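Automation Lab Practice, Unit 7
Handout: A Failed Sheet Pick and How It Was Written Up
Prepared by Danang Pelupessy

Read this before the lab session. You will need section 4 for the worksheet.

1. Background

The case comes from the Laltetti cell, which runs two arms over one table. The task was called Herkby in the job list. It asks the cell to take sheets and small desk items from the table and set them out in a given order. The sheets are the hard part. They are thin, they lie flat, and two of them may overlap.

A flat sheet gives a two-finger gripper very little to hold. The usual method is to bring one fingertip down close to the edge, slide it until the edge lifts or the sheet moves, and then close. The height of the fingertip matters more than anything else in this method. Too high and the finger passes over the sheet. Too low and the finger pushes into the table, and the arm keeps adding force until something gives or the limit trips.
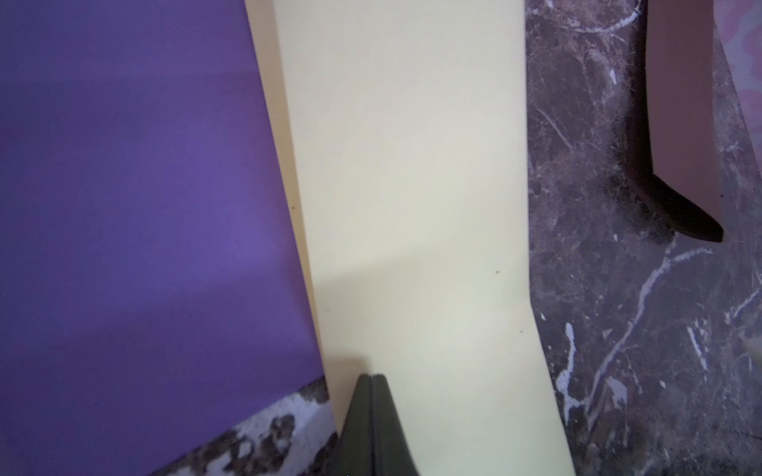 The limit is set in the Coman controller as a motor current value. In this cell it was 576 units at the wrist. When the reading passes the limit, the arm is supposed to stop, hold its position, and raise a fault. It is not supposed to back away by itself. A blind retreat with a sheet in the fingers can drag the other items along with it, and with two arms in a shared space it can also bring them into contact.

2. What happened

On run 42 the left arm went down for a sheet and the wrist current passed the limit. The controller raised the fault and the left arm stopped as designed. The right arm did not. It finished the move it had already been sent, which took it toward the same sheet. The grippers touched, and the operator pressed the stop button.

No one was hurt. One fingertip pad was scratched and was changed the same afternoon. The sheet was creased and taken out of use.

3. What was found

The first guess was a bad height value, and it was partly right. The table height had been measured at one corner and used for the whole surface. At the middle of the table the true surface was 3 mm higher. Every pick in the middle had been pressing harder than planned since the cell was set up in January. Most of those picks stayed under the limit, so no one had a reason to look.

The second finding is the more serious one. The fault signal from each arm went to its own program and nowhere else. The Lekex sequencer, which hands out moves to both arms, checked for faults only between moves. A move already under way on the other arm was allowed to finish. With the arms at opposite ends of the table this made no difference, which is why the acceptance tests did not catch it. The tests had no case with both arms working on one item.

Keep the two findings apart in your own notes. The height error caused the fault. The signal path let the fault turn into contact. Fixing the height alone would have made the event rare and left the second problem in place.

The operator's position was also reviewed. The stop button could be reached without leaning over the table, and the log shows it was pressed 7 seconds after the fault. That is a normal time for a person who was not expecting to act. Do not write "operator slow to respond" in a report on a case like this one. The design should not depend on a fast hand.

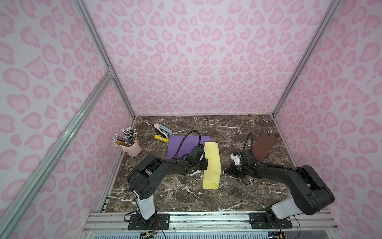 4. Changes made

a. Table height is now measured at several points, and the program uses the nearest one. The measurement is repeated after any work on the frame or the arm mounts.

b. Either arm's fault line now stops both arms directly. The sequencer is told afterward.

c. Moves into the shared middle zone need a clear signal from the other arm. If that arm is in fault, the signal is off.

d. A low warning level was added below the current limit. It does not stop the arm. It writes a line in the log, and the log is read at the end of each shift.

e. After a fault, the arms are moved out by hand with power to the motors off — one arm at a time, with the other supported. Items on the table are left where they are until the positions have been written down.

Item e was argued over. Some of the lab staff wanted a programmed retreat at low speed. It was turned down for now, and the question may come up again when the new wrist sensors are fitted.

5. Sample log entry

The entry below is from the retest after the changes. Note how short it is. It gives the state of the cell and what was done, and leaves the cause for the report. 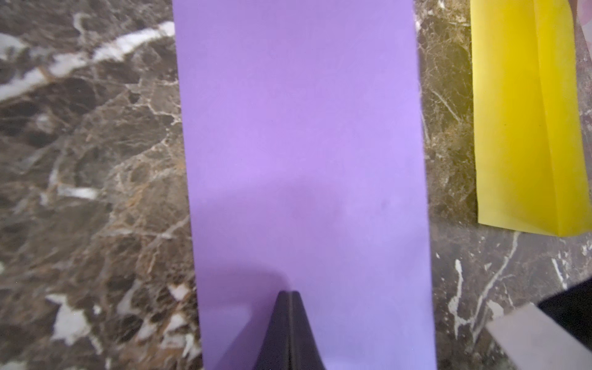 Laltetti cell, January

Retest of sheet pick, middle zone. Height points loaded and checked before start. Warning level on. Left arm fault forced by hand during right arm move. Both arms stopped. Right arm held position, no drift seen on the readout. Motor power off, arms moved out one at a time. Fault cleared and test repeated with the right arm in fault. Same result. Sequencer log shows both stops. Cell returned to use at low speed only, full speed to wait for sign-off. D.P.

For the worksheet, write an entry of the same length for run 42, using only what is given in section 2.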